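Westholm Screen Archive Project: progress report to the Biron Fund

June 19, 2020
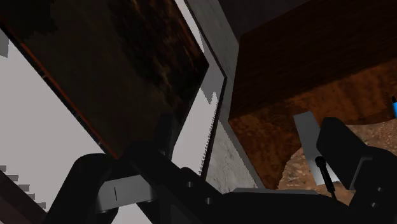
Where we have got to

When we last wrote, the tapes were still in the basement at Zastbridge and we had only a rough idea of what was on them. We can now tell you that the full list is done. It runs to 1,831 items, covering drama serials, two long-running comedies, a great many quiz programmes and a children's puppet series that several of us had been hoping to find since the project began. Every item has a shelf number, a short description and a note on its condition.

The list was meant to be finished in August, so we are well ahead on that part of the work. Transfers are a different story and we come to those further down.

What we found

The best news first. The grant application mentioned the hospital serial made at the old Zastbridge studios, which viewers of a certain age in this region still talk about as though it finished last week. We had believed that only the first series survived. The tapes include 36 episodes, among them the whole of the third series and the Christmas special with the power cut. The picture on the special is very good indeed. The sound drops out in two places, but a member of the original crew kept a reel of the soundtrack and has lent it to us, so we have high hopes of a complete version.

We also found studio recordings that never went out. These are mostly retakes and rehearsals, with actors forgetting lines, trying a scene again more quietly, or stopping to argue about where a teapot should be. They are a joy to watch and they tell you a lot about how quickly everyone had to work. One run of rehearsal tapes shows a whole episode being rewritten over an afternoon, with the script editor's voice coming over the studio speakers.

Not everything has come through so well. A batch from the bottom shelves had been damp at some point and 30 tapes have mould. They have been bagged and kept apart, and we won't play any of them until they have been cleaned by a specialist.

Transfers

We have moved 400 tapes to digital files so far. That is fewer than we planned. The workroom was closed for part of the spring, and when we got back one of the two playback machines would not hold its speed. The repair was done by Conceição, the workshop that looks after the machines for us, and they found a second-hand drum that fitted, for which we are more grateful than we can say! Both machines are now in daily use.

We have changed the order of work slightly. The plan was to go shelf by shelf. We now take the drama first, with the oldest stock at the front of the queue, then comedy, then everything else. The quiz programmes were recorded on a sturdier make of tape and can wait a little longer.

Each file is watched all the way through by one person, who writes down faults, names from the credits and anything a future viewer might want to search for. It is slow, but it is already paying off. The end credits on the serial have given us early parts for performers whose first television work was listed wrongly or missing altogether, and we are passing the corrections on to the reference guides as we go.

Memories

The appeal for recollections has been a real pleasure. Letters and emails have come from make-up artists, extras, a floor manager, the woman who ran the canteen and a man who was the baby in episode two. We had intended to hold recording sessions in person at Westholm library. Those are on hold, so we have started doing them by telephone – the sound is plainer, but people seem to talk more freely from their own armchairs. We have edited the first batch and would be glad to send you some to listen to.

Money

Spending is a little under budget. The saving is on travel and on room hire at Westholm, and the overspend is on the playback machine. We would like your agreement to move the unspent travel money into tape cleaning, so that the mouldy tapes can be sent off together. A revised budget sheet comes with this report. No extra funding is being asked for.

What comes next

Over the summer we will finish the hospital serial and start on the puppet series. Rights are the big job after that. The studio's contracts are patchy, and for the comedies we have not yet traced all the writers or their families. We have a showing of the Christmas special pencilled in for Westholm as soon as halls are open again, with seats kept for the cast and crew, and we would love someone from the Fund to be there.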